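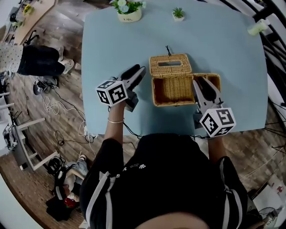 At the table with the woven box.

3 min read

In April I was sick for two days after a plate of cold rice, and since then I read the recall notices. Before that I did not know that our town puts them on a page, every one, with the batch number and the shop.

The last one was for the smoked fish paste from Stekuvine, the small tubs of 200 grams. The notice said that 3,967 tubs went out to the shops in Jerkham and the villages near it, and that a test had found listeria in one batch. I had a tub in my fridge. I had already eaten from it on toast, twice, and I felt completely well, so my first thought was to finish it. Then I read that with listeria a person can become ill many weeks later, and I put the tub in a bag and took it back to Bawa, where I had bought it.

The girl at the till was kind but she had not heard about it. She went to look, and there were still 8 tubs on the shelf! She took them away while I was standing there. I got my money back without a receipt, which the notice had promised, but I think many people will not ask.

What I find difficult is the language of these notices. "Out of an abundance of caution" -- my neighbour from Hultitico thought it meant that the company was only being polite and the fish was fine. It would be better to write "Do not eat this" in the first line, and the rest after.

I also washed the fridge shelf with hot water and soap, and I bought a thermometer for it. It showed 9 degrees. My fridge should be at five or less, so for who knows how long I was keeping milk and ham too warm. I turned the wheel down and in the morning it was better, but the door still does not close well if the big jar of pickles stands there. The jar now lives on the bottom shelf.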